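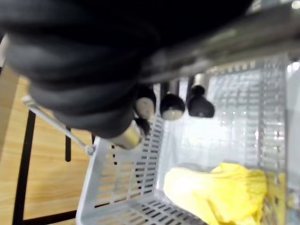 4. Running a basket retrieval trial

4.1 What this section covers

This section explains how to set up and record one block of trials with the Miltard wrist-view policy. It assumes the arm is mounted and homed (section 2) and the wrist camera has been calibrated (section 3). If the gripper has been taken off since the last calibration, go back to section 3 before you start.

The trials test whether a policy trained only on wrist-camera views can pick soft items out of a slotted basket. The training set holds 343 demonstrations, all recorded by Shu-fen Lau and Chia-hao Hsu with the Jandik hand controller. Do not add your own demonstrations to this set. Save them in a separate folder if you want to compare.

4.2 Before you start

1. Put the basket inside the marked work area with one long side facing the arm base.

2. Check the handle. A wire handle should lie down against the side of the basket and should not stand up across the opening.

3. Place one soft item in the basket. Drop it from just above the rim and leave it as it lands. Do not smooth it out or turn it.

4. Open the Clirnevow console and choose Wrist View. Wait for the live picture.

5. Check that the item shows in the live picture with the arm at the start pose. Part of the gripper will always cover the view, and the policy was trained with it there. Do not tilt the camera to get round it.

Note: Strong light through the basket wall can wash out the slots in the picture. This lowers the score for pale items more than for bright ones. Close the blind on the window side and keep the ceiling lights on. Use the same lighting for the whole block.

4.3 Running the block

1. In the console, select Block, then New. Enter your initials and the item code.

2. Set the number of attempts to 5. Leave the time limit at its default.

3. Press Start and move outside the taped line.

4. Let the arm finish each attempt. An attempt ends when the item is released over the tray, when the time limit is reached, or when the force limit trips.

5. After each attempt, put the item back as in step 3 of section 4.2 and press Next.

6. After the last attempt, press Close Block. The log is not written until you do this.

Caution: Keep your hands out of the basket while the status lamp is green. The arm can start its approach without a warning tone.

Caution: If a gripper segment catches on the rim or the handle, press the stop button. Do not pull the basket away. Release the arm with the Jandik controller and back it out slowly.

4.4 Scoring

Score each attempt from the recorded video, and do it on the same day if you can.

2 = item lifted clear of the rim and released over the tray
1 = item lifted off the basket floor but dropped or caught
0 = item not lifted

If the basket moves along with the item, score 1 and write "dragged" in the notes column. Yuk-lan Shih checks all blocks with a dragged attempt, and she may ask for the raw force trace.

4.5 Known problems

The policy sometimes closes on the basket wall when the item is pressed against it. The slots and the folds of cloth look alike at close range once the picture blurs. Slowing the final approach helps a little. Corinne Delacroix is testing a version that takes 4 still views before closing, but it is not part of this release.

Items with long straps are not supported. See the Chacko item list in the appendix for what can be used.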